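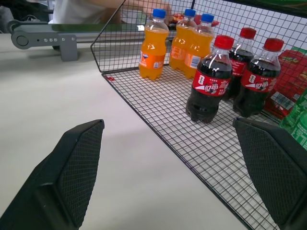
Wire baskets in a chest freezer: worth it or not?

Tellurton Home Forum > Kitchen and Pantry > Storage

menel_flats
We bought a used chest freezer in January and everything ends up in a heap at the bottom. I'm thinking of black wire mesh baskets, the kind with small square openings. Has anyone used them long term? The inside is 19 inches front to back.

pantry_door
I've had four in mine for years. Bread and vegetables on top, meat underneath. Measure above the compressor hump before you order. Mine didn't fit there and I had to send two back.

oldcoughlan
Wouldn't bother. You lose space on every side and frozen peas bags snag on the wire. I use cloth shopping bags, one per type of food, handles up. Cost me nothing.

pantry_door
Cloth bags froze to the wall of mine. Had to defrost to get one out.

oldcoughlan
Then you need to defrost more often. Mine gets done every spring.

kettle19
Coated wire is fine if the coating holds. I had a cheap set chip at the corners and rust by the second winter. Feltbridge Hardware has a heavier one for $14, last I looked. Check the welds where the floor meets the sides.

menel_flats
Thanks. How much weight do the heavier ones take? We buy a quarter of beef with my sister's family.

kettle19
No idea on the rating. I keep roughly 20 pounds in each and the floor has stayed flat.

oldcoughlan
For a quarter of beef I'd still say bags. You won't lift a full basket out of a chest freezer twice.

menel_flats
Fair point about lifting. I'll get two baskets for the small stuff and try bags for the beef. Going to measure the hump tonight.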